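Notes for Session 4: Looking Hard at a Simulation Kit Before You Buy It
Humaira Siddiqui
Posted October 3, 2020

Hi everybody. These are the notes to go with the session on kitchen simulation kits. I've typed them up pretty much the way I talk, so if you missed class you should be able to follow along, and if you were there you can skip to the homework at the bottom (I know you will).

Our product this time is the Zevano Kitchen Pack, the one sold by Stetari as an add-on for people who already have a simulator running. I've been using it on my own machine for a while now, and I want us to review it the way a small lab would before spending real money. I'm going to give you my opinions as we go. You're allowed to disagree, and the write-up is a whole lot more fun to grade when you do!

What you get in the pack

The short version is one kitchen, one arm already placed in it, and a folder of practice tasks. The kitchen comes with working joints on the doors and drawers, which means they're modeled as separate parts that can swing or slide, and the arm can grab a handle and pull. That's the main thing you're paying for. A kitchen that's one solid lump of scenery is easy to find for free, and you can't teach a robot a thing about drawers with it.

The practice tasks come as 20 short scripts. Each one sets up the room, puts the arm in a starting pose, and tells you at the end whether the goal was met. You also get a license for 4 seats, and this is where I started grumbling, but I'll save that for the pricing part.

Remember from Session 2 that a task has three pieces: where things start, what counts as done, and how long you get. When you look at a kit, open one of the scripts and find those three pieces before you do anything else. In the Zevano pack they're right near the top in plain words, and I was so happy to see it. I've reviewed other kits where "done" was buried in a file I had to search for, and then it was wrong anyway.

First look around

My habit with any new kit is to load it, touch nothing, and just swing the view around for a few minutes. I want to know how the room is laid out and where the arm can get itself in trouble. In this pack you've got counter along one side with a dishwasher built in under it, a second counter across the floor from it, and the arm working in the space between them. 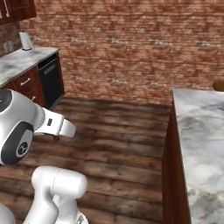
So what am I checking at this stage? Mostly reach and elbow room. An arm that looks fine in the starting pose can still bang its elbow the minute it turns, and you want to find that out on day one. I grab each joint in the slider panel and run it slowly from one end to the other. If something's going to hit, I write down which joint and where the slider was.

I also look at how the surfaces are done. The Zevano brick wall is one picture repeated over and over, and once you notice the pale patches coming back at regular spacing you can't stop noticing them. Does it matter? For practicing with joint angles, not one bit. If you plan to train something that learns from camera pictures, then yes, it could matter a lot, and I'd want to swap in other walls and floors so your program doesn't get cozy with one room. The pack lets you do that, but you have to bring your own textures. I'd call that a fair trade at the lower price and kind of stingy at the higher one.

One more thing on looks. Nice counters sell kits. The marble in this one is pretty, and I caught myself liking the product more for it, which is silly! Write down what you tested, and keep how much you liked the kitchen in its own little paragraph.

Does stuff behave?

Okay, this is the part I care about most. Pretty pictures are one half of a simulator and the physics is the other, and vendors love to show you the first half.

I do the same set of checks every time and you're welcome to steal them:

Open a drawer slowly and let go. It should stay put or drift a tiny bit. If it flies out or snaps shut, the friction setting is off.

Push a closed door with the side of the hand. You want it to stop at the cabinet. I've seen kits where the door happily sinks into the wood.

Set a light object on the counter and wait. Go get coffee. If it has crept across the counter by the time you're back, write that down.

Squeeze something hard with the fingers. Shaking or buzzing means the contact settings need work.

Run the same script twice from the same start. Same result? Great. Different result? Find out whether there's randomness built in on purpose, and how to switch it off.

The Zevano pack did well on the first three. The squeeze test gave me some buzzing, mostly with small objects, and I fixed most of it by taking smaller time steps (slower to run, but calmer). The repeat test was fine once I found the seed setting, and I wish they'd put that on page one of the manual.

Counter tasks

A lot of the scripts happen up on the countertop, and I think they're the best part of the pack. Reaching low is hard on an arm because of all the folding it has to do, and the counter is a nice comfortable height to learn on. There's a toaster oven up there with a handle and three knobs, and I always send beginners to that end of the kitchen first. The goal is easy to say out loud, and you can see right away when you've missed.

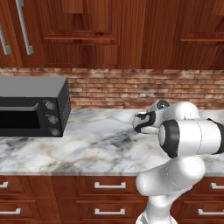
My advice is to start every counter task with the hand well above the surface and come down in two moves. The first move gets you over the right spot. The second one goes straight down, slowly. People who try to do it in one swoop end up dragging the fingertips along the marble, and then the simulator spends all its effort working out the scraping and everything slows to a crawl. I did this for an entire evening before I caught on, so no shame if you do too.

Watch the gripper angle as well. With an appliance next to you, coming in from the side feels natural, but the wrist may run out of turn before the fingers line up. Back off, roll the wrist first, then go in. If you keep a little list of wrist angles that worked, the next task goes so much faster.

When you compare kits, try the same counter task in each one. I did this with the Priltby starter kit, which costs less and comes with a much plainer room. On my computer Priltby loaded quicker and ran smoother, and its manual was better written. What it doesn't have is drawers that open, and for what I teach that pretty much settles it. For somebody who only wants pick-and-place on a flat surface, I'd tell them to go with Priltby and save the money.

What it costs you

Stetari charges by the seat, and the basic license covers 4. We have 23 people in this class. You see my problem! There is a classroom license that goes up to 50, and you have to write to them to get it, and the answer took long enough that I'd given up and planned the session around sharing. They did come through, and they were very nice about it, but please, if you ever run a company, put the classroom price on the web page.

Then there are the costs that don't show up on the bill. Setup took me most of an afternoon, and I've done this before. You need a decent graphics card if you want the full view with shadows, although the plain view runs fine on the lab laptops. And updates are included only until December for the version we have, so ask yourselves what happens to your saved tasks after that. I asked Stetari, and they told me that old task files will keep loading. I'd still keep a copy of the installer someplace safe.

My own verdict, for now

I'd buy it again for teaching. I'd buy it for a small lab that needs doors and drawers and has somebody around who doesn't mind fiddling with settings. I wouldn't buy it for a camera-learning project unless there was time set aside for making more rooms. And I wouldn't let anybody jump from a good score in this kitchen straight to a real arm in a real one. Read the Vukčević chapter in your packet on this, it's short, and the part about friction will make you a lot more careful about what you promise people.

Homework

Pick one of the task scripts (any one you like, but not the first, because we did it together). Run it as it comes, then change one thing, either the starting pose or the time limit, and run it again. Turn in one page with what you changed, what you expected, and what you got. If what you got surprised you, that's worth more to me than a perfect run.

Add a second page with your own review. Say who you are pretending to be (a teacher, a shop owner, a lab with no budget, whatever) and whether that person should buy the pack. Give me at least one thing that would change your mind.

For next time, bring your list of joint limits from the slider exercise. We'll be putting them up on the board and comparing, and I'll show you the trick for saving a starting pose so you don't have to set it up by hand every single time.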